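영화 보고 와서 800자 쓰는 법 (제가 하는 순서 그대로)

얼마 전에 댓글로 "영화 보고 나면 할 말이 진짜 많은데 막상 쓰려면 재밌었다 한 줄 쓰고 끝나요" 하신 분이 계셨어요. 저도 딱 그랬거든요! 옛날 제 블로그 글 뒤져보면 '주인공 코트가 예뻤다' 하고 끝나는 것도 있어요. 무슨 영화였는지도 안 적어놔서 지금은 그 코트가 무슨 영화 코트인지도 모릅니다. 그래서 오늘은 제가 감상문 쓰는 순서를 쭉 적어볼게요. 평론 쓰는 법 말고요, 그냥 나중에 내가 읽고 재밌으면 되는 글이요.

예시는 Clostutside로 갈게요. 지난 10월에 Cimville에 있는 Ferken 극장에서 본 영화예요. 줄거리를 아주 짧게만 말하면 은퇴한 스턴트 배우가 고향에 내려와서 문 닫은 체육관을 다시 여는 얘기예요. 싸움 장면이 나오긴 하는데 액션 영화라고 하긴 좀 그렇고, 가족 영화라고 하기엔 또 너무 많이 맞아요. (저는 이런 애매한 영화를 제일 좋아합니다.)

준비물
작은 수첩, 펜, 집에 와서 쓸 큰 종이나 노트북. 수첩은 손바닥보다 작은 게 편해요. 저는 큰 걸 가져갔다가 어두운 데서 옆 사람 팔을 계속 쳐서 그날 영화보다 사과한 기억이 더 많아요.

1. 보기 전에 기대를 한 줄 적기

예고편에서 뭘 보고 골랐는지, 뭘 기대하는지 한 줄만 적어요. Clostutside 볼 때 제 수첩에는 "체육관 사람들 나오는 장면이 많았으면"이라고 되어 있어요. 별거 아닌 것 같죠? 근데 나중에 쓸 말이 없을 때 이 한 줄이 진짜 효자예요. 기대대로였으면 그 얘기를 쓰면 되고, 완전 딴판이었으면 그건 더 쓸 게 많고요.

줄거리 소개는 저는 두 줄까지만 읽어요. 남의 별점은 안 봅니다. 한번 보고 들어가면 두 시간 내내 그 별점이랑 싸우게 되더라고요.

2. 보는 동안에는 단어만

문장 쓰지 마세요! 단어만요. 제 수첩을 그대로 옮기면 이래요.

샌드백 먼지
언니 웃음 늦게
계단 또
국수
왜 안 울지

남이 보면 암호인데 저는 보면 바로 알아요. '계단 또'는 주인공이 계단에서 멈춰 서는 장면이 다시 나왔다는 거고, '국수'는 국수 먹는 장면이 유난히 길었다는 뜻이에요. 고개 숙이고 쓰면 화면을 놓치니까 눈은 앞에 두고 손만 움직이세요. 글씨가 겹쳐도 괜찮아요. 저는 겹쳐서 못 읽는 단어는 그냥 버려요.

집에서 보시는 분들은 일시정지의 유혹이 있을 텐데, 처음 볼 때는 꾹 참으시는 걸 추천해요. 멈춰놓고 적기 시작하면 영화가 뚝뚝 끊겨서 리듬을 하나도 모르겠더라고요. 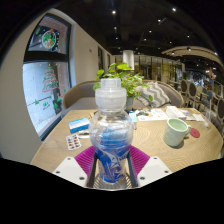
Jomar Enriquez 님은 이 부분에 반대라고 하셨어요. 보면서 뭘 적기 시작하면 영화에 빠지질 못한다고, 자기는 끝날 때까지 손을 안 움직이고 크레딧 올라갈 때 한꺼번에 적는다고요. 그래도 진짜 중요한 장면은 다 남아 있더라고 하시네요.

음, 일리 있어요. 저도 그렇게 해본 적이 있는데 저는 기억력이 워낙 나빠서 마지막 싸움만 남고 앞은 싹 날아갔어요. 그러니까 두 가지 다 한 번씩 해보고 편한 쪽으로 고르세요. 크레딧 때 적는 분들은 불이 켜지기 전에 시작하시는 게 좋아요. 불 켜지고 사람들이 우르르 일어나면 머릿속에서도 같이 우르르 나가버리거든요.

3. 나와서 30분 안에 말로 해보기

같이 본 사람이 있으면 그 사람한테, 없으면 휴대폰 녹음기에 대고 떠들어요. 저는 보통 극장 건너편 카페 Mohammed에 들어가서 구석 자리에서 중얼중얼합니다. 커피가 좀 쓴 집인데 의자가 푹신해서 늘 거기로 가요.

여기서 중요한 건 줄거리를 말하지 않는 거예요. "그래서 주인공이 내려왔는데 체육관이..." 이렇게 시작하면 끝까지 줄거리만 하다 끝나요. 대신 저한테 이런 걸 물어봐요.

제일 먼저 떠오르는 장면이 뭐야?
어디서 지루했어?
내가 감독이면 뭘 뺐을까?
집에 가서 누구한테 얘기하고 싶어?

Clostutside는 첫 번째 질문에 바로 국수가 나왔어요. 싸움 장면에 그렇게 공을 들였는데 국수라니 만든 분들한테 좀 미안하지만, 어쩌겠어요 그게 떠오르는걸. 떠오른 걸 멋있는 걸로 바꾸지 마세요. 조명이 어쩌고 하는 말로 바꾸는 순간 글이 딱딱해지고 나도 재미가 없어져요.

4. 장면 하나만 고르기

집에 와서 수첩을 펴고, 녹음도 한 번 듣고, 단어 하나에 동그라미를 쳐요. 하나만요! 여러 개 고르고 싶은 마음 너무 알지만 800자에 장면 여러 개 넣으면 다 한 줄씩 스치고 지나가요. 남은 단어는 버리지 말고 수첩에 두세요. 나중에 같은 영화를 다시 봤을 때 또 쓰면 되니까요.

동그라미 친 장면을 200자로 적어봅니다. 이때는 감상을 빼고 일어난 일만 적어요. 제가 쓴 건 이랬어요.

"체육관 문을 열기 전날 밤, 주인공과 언니가 국수를 먹는다. 둘 다 말이 없다. 언니가 자기 그릇에서 달걀을 건져 동생 그릇에 넣는다. 동생은 젓가락을 멈췄다가 그냥 먹는다. 밖에서 오토바이가 지나가고, 언니가 한참 뒤에 웃는다."

이걸 써놓고 나니까 '언니 웃음 늦게'가 같은 장면이었다는 게 생각났어요. 이런 식으로 단어들이 자기들끼리 붙는 순간이 있는데 저는 이때가 제일 신나요!

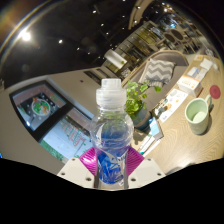 장면을 적었으면 그 뒤에 "나는"으로 시작하는 문장을 하나 붙이세요. 나는 그 달걀 때문에 둘이 화해했다는 걸 알았다, 나는 우리 언니 생각이 났다, 나는 국수가 먹고 싶었다, 다 돼요. 이 문장부터가 진짜 감상문이에요. 여기서부터 그냥 쭉쭉 쓰시면 됩니다.

막히면 1번에서 적어둔 기대 한 줄을 꺼내세요. 저는 체육관 사람들을 보고 싶어서 갔는데 정작 마음에 남은 건 부엌이었잖아요. 그 얘기만 해도 한 문단이 나와요. 그래도 막히면 지루했던 데를 쓰세요. Clostutside는 중간에 대출 받으러 다니는 부분이 꽤 늘어져요. 은행 직원 역할 배우분은 참 잘하셨는데 장면이 너무 길었어요.

5. 타이머 40분

저는 초고 쓸 때 타이머를 40분 맞춰요. 울리면 무조건 손을 뗍니다. 문장이 중간이어도요. 예전에는 시간을 안 정하고 썼더니 첫 문장만 밤새 고치고 있더라고요. 첫 문장은 나중에 고쳐도 되고, 정 안 써지면 두 번째 문장부터 쓰세요. 저는 첫 줄 자리에 그냥 '첫 줄'이라고 써놓고 넘어갈 때도 많아요. (한 번은 그대로 올렸어요. 댓글로 알려주신 분 감사합니다...)

쓰는 동안 검색도 금지예요. 배우 이름이 생각 안 나면 괄호로 비워두고 가세요. 이름 하나 찾으러 갔다가 그 배우 옛날 드라마 클립을 보고 있는 제 모습, 너무 자주 봤습니다.

6. 다음 날 고치기

자고 일어나서 소리 내서 읽어요. 숨이 차는 문장은 자르고, 읽다가 혼자 민망해지는 부분은 둘 중 하나예요. 잘난 척했거나 너무 솔직했거나. 잘난 척은 지우고 솔직한 건 웬만하면 남겨둬요.

제가 꼭 찾아서 지우는 말도 적어둘게요.

압도적인
여운이 남는
미장센 (제가 뜻을 정확히 모르고 쓸 때가 많아서요)
한마디로
믿고 보는

'여운이 남는다'를 지우면 그 자리에 뭘 써야 하잖아요. 집에 오는 버스에서 내릴 데를 지나쳤다, 다음 날 국수를 사 먹었다, 이런 게 들어가요. 훨씬 낫죠?

결말 얘기를 쓸 거면 글 맨 위에 결말 있음이라고 적어주시고요. 저는 결말은 웬만하면 따로 수첩에만 적어요. Clostutside 결말도 할 말이 엄청 많은데 아직 안 보신 분들이 있을 것 같아서 꾹 참는 중이에요.

자주 물어보시는 것들

별점은 꼭 줘야 하나요?
저는 안 줘요. 점수를 매기고 나면 글이 자꾸 점수에 대한 변명이 되더라고요. 주는 게 재밌는 분은 글을 다 쓴 다음에 주세요.

영화가 너무 별로였으면요?
그럴 때가 오히려 쓰기 쉬워요. 다만 만든 사람이 읽는다고 생각하고 써요. 어디서 마음이 떠났는지 장면을 콕 집어서 쓰면 투덜거려도 글이 덜 못되게 나와요.

800자가 안 채워져요.
안 채워도 돼요! 처음에는 200자짜리 장면 적기만 하고 그만두셔도 괜찮아요. 저도 바쁠 때는 거기까지만 하고 자요.

시리즈물은 어떻게 써요?
편마다 따로 쓰세요. 몰아서 보고 한꺼번에 쓰면 어느 편 장면인지 다 섞여요. 저는 아예 다른 편에서 죽은 사람을 살려놓고 칭찬까지 한 적이 있습니다.

다음 글에서는 같은 영화를 두 번째 볼 때 수첩에 뭘 적는지 써볼게요. Ferken에서 Clostutside를 아직 저녁에 틀고 있어서 한 번 더 보러 가려고요. 이번에는 국수를 먼저 먹고 들어갈 생각이에요.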